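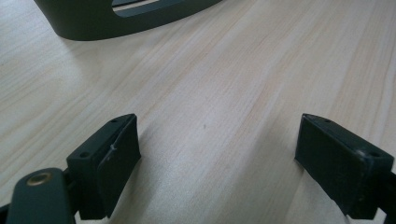 Ehlers Adds Corner Shelf, Soap Dish and Scrubber to Lenero Bath Range

Replacement pads for the scrubber to be sold separately; wall-mounted parts share one adhesive plate

Summary for trade customers

Ehlers, the household hardware supplier based in Gostlow, is extending its Lenero bath range with a metal corner shelf, an oval soap dish and a long-handled-grip scrubber for tile and tub surfaces. The items can be ordered singly or as a boxed set. Deliveries to stores begin after the first production lot of 3250 sets clears inspection at the Berkgate warehouse.

The shelf is a quarter-circle unit in dark gray metal, sized for the inside corner of a shower or the end of a tub. Two flat side walls stand along the straight edges and serve as the mounting faces. A raised lip follows the curved front rim and keeps bottles from sliding forward. The floor of the shelf is cut with curved slots in concentric arcs, so water drains through the base and does not collect under the items stored on it.

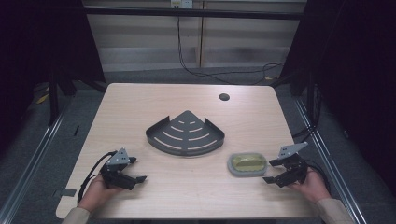 Earlier Lenero shelves used a wire floor, and retailers reported that small containers tended to tip between the wires. The slotted floor gives a flat bearing surface. Slot width was fixed after trials with sample bottles, razors and travel-size containers. The rated load is unchanged from the wire version when the shelf is fitted with the supplied adhesive plates, and is higher when it is fitted with screws.

The soap dish is a small oval with a gray rim. It takes a standard oval bar and lies flat on a ledge, vanity or shelf. Ehlers recommends lifting the bar out once a week and rinsing the dish under warm water.

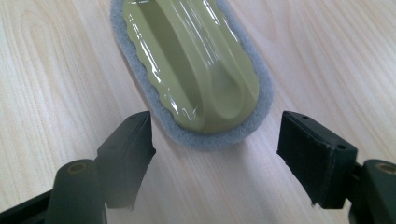
GOSTLOW, Aug 6, 2020 — Ehlers today confirmed the specification of the Lenero scrubber, the last of the new items to be released for sale.

The scrubber is built in two layers. The base is a flat gray scouring pad in the form of a long rounded rectangle. The upper part is a molded plastic handle in olive green, with a scalloped rim and a raised ridge running lengthwise. A channel on either side of the ridge takes the fingertips and thumb. Toward the end the ridge flattens into a shallow hollow, where the palm or thumb can press when more force is needed on a stain or a grout line.

The pad is wider than the handle all the way around the rounded end. The overhang allows the pad to reach into the joint between tub and wall before the plastic makes contact. Testing at Berkgate covered glazed tile, acrylic, enameled steel and sealed stone. The pad is not recommended for polished metal fittings or for coated glass.

"The handle profile took the most work," said Idris Trevor, product manager for bath and laundry at Ehlers. "We went through 14 versions. Most of them were comfortable when dry and slipped with soap on them. The ridge and the wavy edge are both there for grip, and the current profile held in every wet test we ran."

Pads will be replaceable. A pack of 3 pads will be listed under its own order number, and the handle is intended to outlast several packs. Under normal weekly use Ehlers expects a pad to last around nine weeks.

Installation and care

The walls must be clean, dry and free of silicone residue before the adhesive plates are applied. Textured tile and painted plaster are not suitable for adhesive mounting; on these surfaces the shelf should be fixed with screws and wall plugs. The shelf can be wiped with a mild detergent. Bleach-based cleaners may dull the finish and should be rinsed off at once if used nearby — the same applies to descaling products.

The scrubber should be rinsed after use and stored pad side up, or on its edge. It is not dishwasher safe.

Availability

The boxed set and the single items are open for order through the Ehlers trade desk in Gostlow. The wire-floor shelf will remain on the list until stock is sold and will then be withdrawn. Planograms, care sheets and mounting templates are available to retailers on request. Press inquiries should be directed to Idris Trevor at the Gostlow office.

Last updated: April 2021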